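Workshop tips: grip faults on hand-held grippers
Filed by Severin Marti, Thu 18 June

Fault: a tin slides out of the jaws during a two-gripper lift. Typical with thin-walled boxes full of small loose items, where the weight shifts as soon as the box tilts.

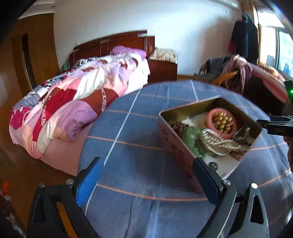
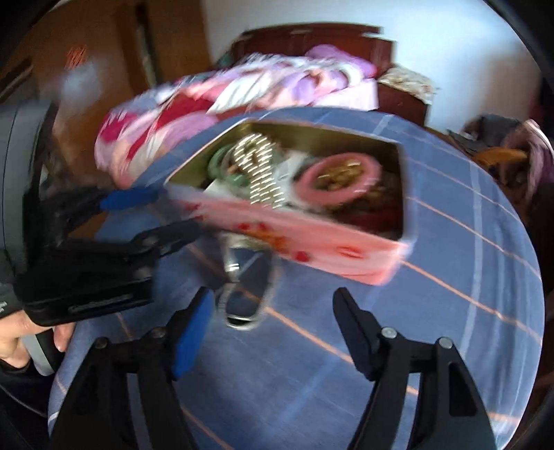 Open trinket tin on a bed, two grippers in use.

Why does the tin slip when both jaws are closed fully?

The usual cause is a pad that no longer sits flat on its jaw. A lifted corner leaves contact along one edge only, and extra squeeze bends the tin wall before it adds any hold. Re-seat the pad, then check the bracket screws.

Checks before the next lift:
Wipe pads with a lint-free cloth. No solvent.
Close the jaws on a strip of paper and pull. It should tear before it slides.
Replace pads after 900 closures. Keerthana Venkataraman logs these on the Arstead sheet.
Keep the load under 100 g per jaw until the paper test passes.
Keep fingers clear of the bracket pivot. The March pinch injury happened there.

Pad sets come in packs of 24 from Jidano. Order through Yasuo Aoki.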